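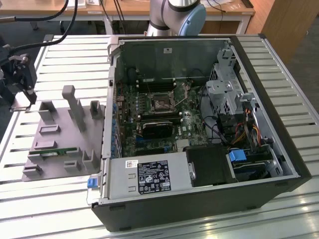

A desktop computer with its side panel off. The green board inside is the motherboard.

What Is Inside a Desktop Computer?

From the outside, a desktop computer is a plain box with a few buttons and a lot of holes for plugs. Grown-ups often call the box a tower because it usually stands up on one end. To work on the inside, people lay it on its side and take off a panel. Then all the main parts can be reached from above.

The motherboard

The biggest part is a flat green board called the motherboard. Every other part of the computer connects to it in some way. If you look closely at a motherboard, you will see very thin lines running across it. These lines are made of copper, a metal that carries electricity well. They work like streets, and the signals travel along them from one part to another.

Motherboards are often green, but they don't have to be. Some are blue, black or red. The color is a coating that protects the copper, and it makes no difference to how the computer runs.

The socket

The square place in the middle of the board is the socket. It holds a chip called the CPU, which is short for central processing unit. The CPU follows instructions. When you press a key, the CPU helps work out what should happen next.

In this computer the socket is empty, so you can see the metal bracket and the lever that hold a CPU in place. A CPU gets hot when it works, so a block of metal called a heatsink normally sits on top of it to carry the heat away. Smaller chips can have heatsinks too.

Memory

Near the socket are long, thin memory slots. Memory sticks push down into slots like these. The computer uses memory for whatever it is doing right now, such as showing a game or a page of homework. When the power goes off, this kind of memory forgets everything.

The drive

Things you want to keep are saved on a drive. The drive fits inside a metal holder called a drive cage. Your pictures and stories stay on the drive even when the computer is unplugged.

The power supply

The long silver box at the front of the picture is the power supply. It takes electricity from the wall and changes it into the kind the computer's parts can use. Colored cables carry the power to where it is needed. Yellow, red, orange and black wires do different jobs, and the colors help people tell them apart.

Never open a power supply. It can hold a strong electric charge after it has been unplugged.

Expansion cards

Other slots on the motherboard are for expansion cards. A card adds something extra. One card might give better pictures on the screen, and another might give better sound.

Want to look inside one yourself?

Ask an adult first. Use an old computer that is no longer needed, and make sure it is unplugged. Do not touch the power supply. Some edges inside the case can be sharp, so go slowly.

Words to know

Chip: a small piece of material with tiny electric circuits on it.
Circuit: a path that electricity can follow.
Fan: a part that moves air through the case to keep it cool.
Slot: a long, narrow opening that a card or memory stick fits into.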